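The Village Where Work Comes Home

August 19, 2018

When I first came to Wadosthorpe, I expected to see a village that was slowly getting empty. The bus from the city goes only 3 times each day, the wool mill has been closed for many years, and the school has one class for all the ages. But in the morning I heard hammers. A roof was being repaired on Mill Lane, and two houses further a young couple was painting their door in dark green.

The village has 162 houses. Nine years ago, almost a third of them had no light in the windows. Today it is difficult to find one for rent. The reason is simple, and the people repeat it in the bakery as if it was the weather: the fast internet line came, and after the line came the workers who do not need an office.

Planix, a small company which makes drawings for kitchen builders, was the first to let its staff move here. Sengar followed the next spring with its translation department. Neither of them has a sign on any building in the village. Their people work at home, mostly in the same room where the family eats dinner.

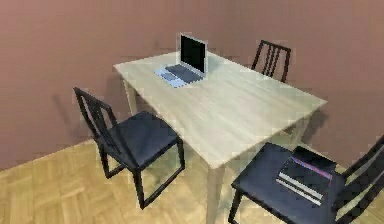

One table, two lives

I visited several of these homes in June, and I was surprised how little they had changed for the new kind of work. I imagined special chairs and big lamps. In most houses there was a table and a computer, and before supper the computer was put on a shelf.

A mother of two told me that she likes it this way. In the city she traveled 160 minutes each day, counting both directions, and she came home when the children were already tired. Now she finishes at four o'clock and walks with them to the river. She also told me about the bad side. Her work is always in the room with her, and on some evenings she opens the computer again "only for a moment," and then it is ten o'clock.

Her neighbor, who translates manuals for washing machines, has made a rule for himself. When he closes the laptop, he puts a cloth over it and a bowl of fruit on the cloth. His wife laughs at this, but she moves the fruit for him in the morning. 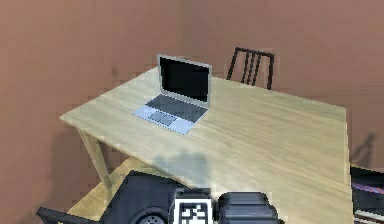 Not everybody in Wadosthorpe is happy about the new times. The old families say that the rents have become too high for their own children. A retired mill worker complained to me that the newcomers buy bread and coffee, but they do not come to the choir or to the cutting of the hay. "They live here with their feet," he said, "and their head is somewhere else." I think he is a little unjust, for I met three of the newcomers at the choir that same evening, singing rather badly in the back row.

There is also the question of how long it can last. Cladalent, which rented four cottages for its bookkeepers, called them back to the city last winter, and the cottages stood cold until Easter. The baker remembers it well. She had bought a second oven, and she is still paying for it.

On my last day I took the early bus. The driver waited for a woman who was running with a bag and a loaf under her arm. She had a meeting in the city, she explained to him, the first one since June, and she had forgotten where she kept her good shoes.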